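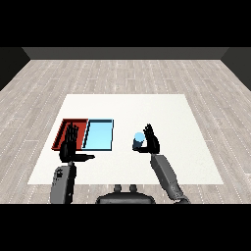
## 3. Before you buy: sizing the two-tray cell

Read this section before you send a purchase order. Most of the money gets lost here, not at set-up. Sections 4 and 5 assume you've done it.

Covers the Arkido two-arm upper body with hands, the table, the trays and the Serau simulation seat. Does not cover floor mounts or the mobile base (see Section 9, when it's done).

### 3.1 Get the sim seat first

Order the Serau seat ahead of any hardware. Lead time on the hands is long and you want your layout settled before they land.

1. Fill out the seat request. One seat per workstation, not per person.
2. Install on the machine that will run the cell later. Not a laptop.
3. Load the starter layout: white table, red tray, blue tray, one cylinder.
4. Run it as is. Don't change anything yet.
5. Save a copy under your site name. You'll need the untouched one to compare.

Budget line: $649 per seat. Renewals are billed in January no matter when you bought, so a seat ordered in November gets you a very short first year. Ask for the shifted start date. They'll give it, but you have to ask.

**Note:** the starter layout opens with both trays on the left half of the table. If your real bench feeds from the left, mirror the layout now. Mirroring it later means redoing every saved pose.

### 3.2 Table and trays

Cheap parts, easy to get wrong.

1. Measure the spot where the table will stand. Leave walking room on all sides.
2. Pick a plain matte top. Shiny tops are trouble for the cameras.
3. Match tray colors to the sim. Red and light blue if you keep the starter files.
4. Order spare trays with the first batch. Dye lots drift and a reorder may not match.
5. Check rim height against your part. Shallow is fine for small cylinders. Tall walls mean more lift, and slower cycles.

Masilela stocks both colors. Minimum order is 500 trays, which sounds silly for a two-tray cell, so split it with another site or buy from their sample shelf. Sample shelf stock is the same part, just no box.

**Caution:** do not glue trays down until 3.4 is finished. You will move them.

### 3.3 Arms and hands

The big line. Decide on hands before arms, the wrist joint has to match.

1. Write down the largest and smallest part you'll handle. Real mesurements, not catalog ones.
2. Put both sizes in the sim in place of the stock cylinder.
3. Try a grasp with each hand. If only one hand can do it in your layout, note which.
4. Check the other hand's parking spot. Over the far tray is ok in sim, but it blocks the view of that tray.
5. Only now ask for a quote. 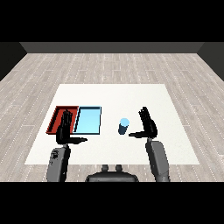 *Fig. 3-2. Starter layout in the sim. Right hand clear of the cylinder, left hand over the red tray.*

Look at the left hand in Fig. 3-2. It covers part of the red tray. If your plan counts on a camera on the robot seeing into that tray, either park the hand someplace else or budget a second camera. A second camera also means a mount, a cable and one more thing to calibrate. Add it up before you say yes.

Quote should list, as seperate lines:

- right arm, left arm
- right hand, left hand
- wrist joints
- torso and stand
- controller
- shipping and crate return

If they come back as one lump sum, send it back. You can't compare it to anything and finance won't be able to split it over 2 budget years.

**Caution:** do not drop the left hand to save money on the first order. Adding it afterward is a return-to-bench job, and the cell is down the whole time.

### 3.4 Trial runs before sign-off

Plan on 1,000 simulated runs of your own layout. Let it go overnight, start it at 6 p.m. and it should be waiting for you in the morning on a decent machine.

1. Set start position of the part to random, within reach of the right hand.
2. Set your target tray. One tray only for the first batch.
3. Start the batch. Don't use the workstation for anything else.
4. Open the log. Sort by failure type, drops first.
5. Drops bunched in one area: move the trays, run again.
6. Drops all over: wrong hand or wrong part size. Back to 3.3.

Keep the log. Attach it to the purchase request, it saves a week of emails.

### 3.5 Spares and service

Set aside about a tenth of the hardware cost for year one. Fingertip pads, one wrist cable, one spare controller fuse kit. Service plan through Mastitz is optional. Take it if nobody on site can swap a hand, skip it if you have a tech who's done one.

**Note:** service starts on delivery, not on first power-up. Don't let the crates sit.

### 3.6 Sign-off

Send to Johannes Buthelezi before the order goes out:

- saved layout file
- run log from 3.4
- itemized quote
- floor measurments from 3.2, with a sketch

He'll check wrist match and power. Don't order the stand bolts until he replies, the pattern depends on which torso ships.

Go to Section 4, Receiving and unpacking.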